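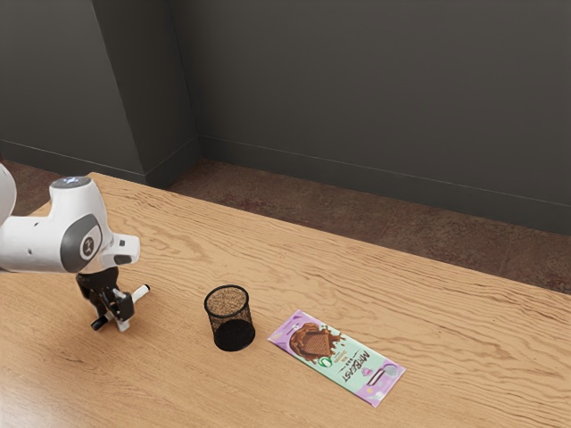 The cup-and-wrapper table in our simulator, arm at the start of a run with the fingers open.

Put the Bar in the Cup: a first simulated pick-and-place for club members

Posted 14 April 2019 in Club Tutorials

If you joined the Egan Robotics Club this spring, you've probably sat through the safety talk and are itching to make an arm move. Great! This tutorial gets you there. By the end you'll have a simulated arm that reaches down to a table, pinches a flat candy wrapper by its edges, lifts it and drops it in a mesh cup. It's the same task we'll use for the Cumine Challenge in May, so everything you do here counts toward your entry.

You'll need a club laptop (or your own with the Greketti simulator installed), the task folder from the shared drive, and an evening. I'd set aside a whole one, because tuning the grasp is the fun part and you won't want to stop.

Step 1. Load the table

Open Greketti and choose File, then Open World. Pick cup_and_bar from the task folder. You should get the wooden table, the arm coming in on the left, the black mesh cup, and the purple MrBeast wrapper lying at a diagonal. If the table comes up plain gray, your texture path is wrong. Go to Settings, Assets, and point it at the textures folder inside the task folder, then reload the world.

Press Play once and let it sit. The arm should hold still. If it slowly sags toward the table, gravity compensation is off. Tick the box in the arm panel and press Reset.

Step 2. Find out where things are

Click the wrapper in the object list on the right and write down three values: x, y and yaw. Do the same for the cup, but you can skip yaw there, since a round cup doesn't care which way it's turned.

All distances in Greketti are in millimeters, measured from the base of the arm. In the starting layout the center of the cup is at x = 477 and the center of the wrapper is at x = 508. They look farther apart than that on screen! Most of the distance between them is in y, so please don't type in only the x values and wonder why the gripper lands on the rim.

Step 3. Write the approach

Open approach.txt. It's a list of waypoints, one per line, and each line is x, y, z, yaw, grip. Grip is 1 for open and 0 for closed. Your first waypoint should put the fingers well above the wrapper. I use z = 230, which clears the cup with plenty to spare even if the arm swings over it on the way.

The second waypoint has the same x and y but a much lower z. Leave the grip at 1. Save, press Play, and watch the fingers come down on either side of the wrapper. The first time mine lined up I made everyone in the lab come and look.

Now the important bit: yaw. The wrapper lies diagonally, and the gripper has to turn so that its fingers close across the short side. If you leave yaw at zero, the fingers come down on top of the packaging and the physics engine does something very silly with it (mine shot off the table and onto the carpet). Take the wrapper's yaw from Step 2 and add 90 degrees. If the gripper then turns the long way around and tangles up the wrist, subtract 90 instead. Both give you the same grasp.

Step 4. Close and lift

Add a third waypoint at the low position with grip set to 0, then a fourth that goes straight back up. Run it.

There's a good chance the wrapper stays on the table. Flat objects are hard — the fingers need to get low enough to catch the edges without pushing into the wood. Lower z by a millimeter or two at a time and run it again. When the contact markers turn yellow on both finger tips, you're there. If they turn red, you're pressing on the table, so back off.

Grip force is the other knob. It's in the gripper panel and starts at 5. Raise it one notch if the wrapper slips out on the way up. Much higher than that and the wrapper folds in the middle, which costs you points in the Challenge.

Step 5. Over to the cup

Once the lift works, add a waypoint above the cup at the same travel height. Here you have to think about how the bar hangs. It's long and the cup opening is small, so a bar held level will just lie across the rim. You want it going in end first.

There are two ways to do that. The simple one is to go back to Step 4 and grasp near one end, so that the other end droops when you lift. The better one is to tilt the wrist after the lift, using the optional sixth value on each waypoint line. I'd try the simple one first and get a full run out of it, then switch. The tilt is worth learning, though, and it looks fantastic when it works.

Lower until the bottom end of the bar is just inside the rim, set grip to 1, and rise straight up. Going sideways too early tips the cup over. Ask me how I know!

Step 6. Shake things up

A run that works from one starting layout is a nice demo, but the Challenge moves things around. Press Shuffle and Greketti will shift the wrapper by up to 40 percent of its length and give it a new yaw. Your fixed numbers will now miss. Replace them in approach.txt with the names bar.x, bar.y and bar.yaw, and the simulator will fill in the right values at the start of each run. Offsets work too, so bar.yaw + 90 is fine.

Run it, shuffle, run it again. Keep notes on the layouts that fail. The usual trouble is a wrapper that ends up close to the cup, where the outer finger bumps the mesh on the way down. Try the approach from the opposite yaw and see if it clears.

Handing it in

Zip your approach.txt together with your notes and drop them in the Cumine folder on the shared drive. Name the zip after your team. Entries that run cleanly in simulation get a turn on the real arm in the Hultent lab, so check your z values twice before you upload — a real table doesn't have a Reset button.

Next tutorial: adding a second object and choosing which one to pick first.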